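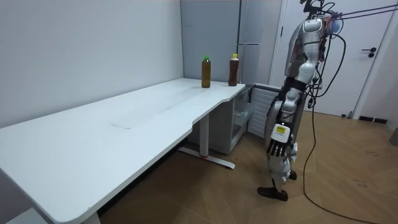 Student Projects / Robotics

My project at Notberg was comparing two controllers, Drumstead and Laline, on the same humanoid with the same hands. I ran 30 tries on each and thought I'd be done by July (ha!). Laline felt way smoother to me, but it lagged whenever I moved fast, and I had to redo the wrist settings 3 times.

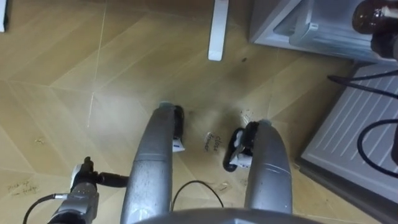

Which controller would I pick for a beginner?
Drumstead, because the setup is shorter and the menus make sense.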